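Setting Up a Repeatable Pick-and-Place Trial in the Zastden Simulator

Guidance for new users of the shared planning software
Prepared by Maricica Manole and Tirta Wattimena, Basstead Software Group

Purpose

These instructions explain how to prepare, run and record a simulated tabletop trial using the Zastden simulator and the Dremton motion planner. They are intended for staff and students who have an account on the shared machines and have completed the introductory session. Users who only need to replay existing logs should consult the separate page on playback.

Before you start

Confirm that both packages are at the version listed on the group's release page. The planner and the simulator exchange joint limits when they first connect, and a mismatch between versions will cause the planner to refuse the connection. Please do not override the version check. If the listed versions are not installed on your machine, write to Přemysl Polák, who maintains the shared installation.

You will need the following:

A scene file, copied from the group's library into your own folder
A task file, stating which object is to be moved and to which tray
A free connection port (the default is 3575)
Write access to the results folder

Step 1. Prepare the scene file

Open your copy of the scene file in a text editor. Every object has a name, a shape, a position and a mass. Positions are given in metres from the centre of the table, and rotations in degrees about the upright axis. Names must be unique within the file. If two objects share a name, the simulator keeps the second and discards the first without a warning.

Trays should be entered as containers and should not be entered as solid blocks. A container has a floor and four walls, and the planner checks each of these separately for collisions. When a tray is entered as a solid block, any path that takes the fingers below the rim will be rejected.

Step 2. Start the simulator and connect the planner

Start the simulator first and wait until the status line reads "ready". Then start the planner, giving the same port number. The connection is normally made within 5 seconds. Where the default port is already in use by a colleague, choose another and enter it in both configuration files.

Step 3. Check the planner's view of the table

Before planning any movement, open the planner's object list and compare it with the scene file. The planner works from its own copy of the scene, and this copy is updated only when the refresh command is given. Changes made in the simulator window after connection, such as dragging an object to a new place, do not reach the planner until then.

Step 4. Set the approach and the grasp

The approach height is the distance above the object at which the arm changes from free movement to a straight descent. Set it so that the open fingers clear the tallest object on the table as well as the rims of any tray. The descent speed is set separately and should remain at the default during the first runs. 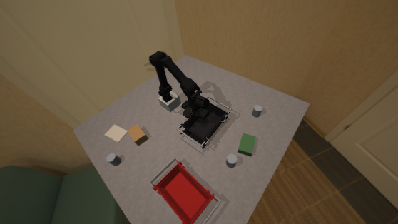 The grasp width should be slightly greater than the narrowest side of the object. Yoga Lumbantobing has prepared a table of tested widths for the standard shapes, and this is kept in the library beside the scene files. For objects placed at an angle to the table edge, turn on wrist alignment; otherwise the fingers will close across a corner and the object may slip.

Step 5. Run a single trial

Run the task once with logging switched on. The planner is allowed 2 attempts to find a path before it reports a failure. Read the failure code before changing any setting. A code beginning with C indicates a collision along the path, and a code beginning with R indicates that the target lies outside the arm's reach.

Step 6. Run the full batch

Once a single trial has been completed without error, start the batch script. A standard batch consists of 300 trials, with the starting positions varied by a fixed random seed. Record the seed in your task file. Results submitted without a seed cannot be added to the comparison tables.

Storing results

Save the logs, the scene file and the task file together in one folder, named with your initials and the name of the task. Logs from the older Sakamoto format must be converted before they are stored. Questions about conversion should be sent to Wilson Arango.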